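Chapter 4
House Division

4.1 The problem of dividing the sky

A birth chart contains two independent frameworks. The first is the zodiac, which measures position along the ecliptic in twelve signs of 30 degrees each. The second is the set of houses, which relates the ecliptic to the horizon and meridian of a particular place at a particular time. Chapter 3 dealt with the calculation of the Ascendant and the Midheaven. The present chapter takes those two points as given and considers how the remaining house boundaries, or cusps, are derived.

Astrologers agree on the zodiac to a much greater degree than they agree on the houses. A planet at 14 degrees of Gemini will be listed at that degree in any tropical chart for the same moment. The same planet may fall in the eighth house under one system and the ninth under another. The student should therefore record the house system used on every worksheet, next to the time and coordinates.

4.2 Terms used in this chapter

Angle. One of four points: the Ascendant, the Midheaven, and the points opposite them (the Descendant and the Imum Coeli).

Cusp. The beginning of a house, given in degrees and minutes of a sign.

Intermediate cusp. Any cusp that does not coincide with an angle in the quadrant systems. These are the cusps of houses 2, 3, 5, 6, 8, 9, 11 and 12.

Intercepted sign. A sign contained wholly within a house, with no cusp falling in it. Interceptions always occur in opposite pairs.

4.3 Whole sign and equal houses

In the whole sign system, the sign that holds the Ascendant becomes the first house in its entirety. The next sign is the second house, and so on through the twelve. No calculation is needed beyond the Ascendant itself. The Midheaven is plotted as a separate point and may fall in any of several houses.

In the equal system, the degree of the Ascendant is the first cusp, and each later cusp is found by adding 30 degrees. If the Ascendant is 7 degrees Leo, the second cusp is 7 degrees Virgo and the third is 7 degrees Libra. Neither system can produce an intercepted sign.

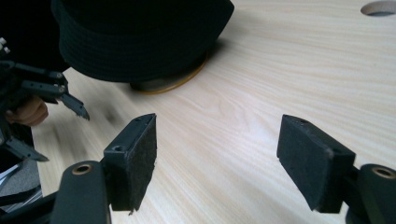 4.4 Quadrant systems

Quadrant systems fix the first, fourth, seventh and tenth cusps at the angles and divide each quadrant into three. They differ in what is divided.

The Porphyry method divides the arc of the ecliptic between each pair of angles into three equal parts. Suppose the arc from the Midheaven to the Ascendant is 113 degrees. Each house in that quadrant measures 37 degrees 40 minutes. The adjoining quadrant, from the Ascendant to the Imum Coeli, must then be 67 degrees, and each of its houses measures 22 degrees 20 minutes.

The Placidus method divides time. A cusp is the ecliptic degree that has completed a set fraction of its own path between the horizon and the meridian. The result has no simple closed formula and is found by repeated approximation or from printed tables. Above the polar circles some degrees never rise or set, and the method fails. Distortion is already marked at 65 degrees of latitude, where some houses become very wide and others very narrow.

4.5 Worked charts

The worked charts in this chapter use the nativity labeled Niddale, set out in full in Appendix B. Cusps were computed by Chukwuemeka Onyeka and are rounded to the nearest minute. Readers using the Bralen tables may find differences of up to 2 minutes in the intermediate cusps. The angles should match exactly.

Begin with the Porphyry cusps, which can be done by hand. Subtract the longitude of the Midheaven from that of the Ascendant, adding 360 degrees first if the result would be negative. Divide by three. Add the quotient once to the Midheaven for the eleventh cusp and twice for the twelfth.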